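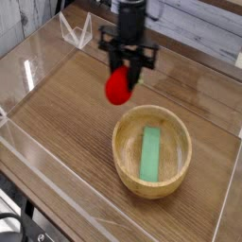

1/ How we're spending this year's robot money

OK, a few of you asked how a two-person shop plans for this stuff, so I'm putting it all in one thread. I run the bench side at Rowbotham, Taras Mykhailiuk does everything with wires in it, and our whole equipment pot for the year is 5000 minus whatever I already spent by March. (I already spent some by March.)

2/ First thing I did was split the list into stuff that moves and stuff that doesn't. Everybody shops for the arm first. I did too! Then the arm shows up and you have no table, no walls, no spare fingers and no place for the cables, and those little orders eat you alive.

3/ So this time the arm stays put and the money goes to what's around it. We're doing pick and place with soft toy-type things and a wooden bowl, and that kind of work is way pickier about fingers than it is about the arm.

4/ Grippers. We got three quotes. Nenix was the cheap one, but their spare fingers only come as a full set, so one bent finger means buying the lot. Zerkero sells fingers one at a time and came in at 2982 with a mount. Priklow never sent a number, just kept asking to "hop on a call" – no thanks.

5/ I'm leaning Zerkero. It's over 2000, and that was the line I drew for myself in the winter, so yes, I'm breaking my own rule. But I went back through last year's receipts and the cheap gripper plus all its little fixes landed higher than I'd like to type out here. 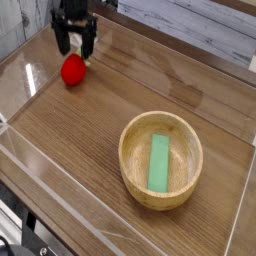 6/ The other thing about fingers is shape. Flat plates are fine on a block with straight sides, but with something round and squishy I want to be able to try a few different tips in one afternoon. So tips get their own line in the budget now. They used to hide under "misc" and misc was a swamp.

7/ Clear acrylic! Please budget for acrylic. Walls all the way around the work area cost more than you'd guess once you add the cutting and the corner pieces, and they pick up every reflection in the room. Taras wants matte panels on the next one. I want to see the quote before I have feelings about it.

8/ The cheap end of the list is the most fun. Wooden bowls, felt and foam bits, painted blocks. I buy doubles of anything we use, in the same color, same shop, same day. Last year a toy got discontinued on us and we spent a week hunting for a match (we never got one, and the new red was just different enough to be annoying).

9/ Rosário Meireles asked me if we should lease the gripper. I looked at it! For us the lease was a three-year deal with a return fee, and I can't promise I'll want the same gripper in three years. If you've got a bigger shop and somebody who reads contracts for fun, you may come out ahead. Go ask for the return fee in writing, though.

10/ Stuff I forgot last time and have on the list now:
cable sleeves
spare bolts in the right length
a second power supply
felt feet for the table
shipping, both ways, for anything that might go back

11/ That last one hurt. I sent back a bracket last year and the box cost nearly as much as the bracket. Taras still has the label stuck on his monitor.

12/ Timing: I order slow things first. The gripper and the acrylic go in on Monday, the little stuff waits until those two have ship dates. If one slips, I'd like to still have cash sitting there and not a drawer full of felt.

13/ I also keep a chunk back that isn't for anything. Rosário calls it the oops money. Last year it went on a wrist mount with the wrong hole pattern, and that was one hundred percent me reading the drawing upside down.

14/ If you've run Zerkero fingers on soft things for a good long while, tell me how the plates wear before Monday. Same if you found a place that cuts small acrylic orders without a huge minimum – I will send you a bowl.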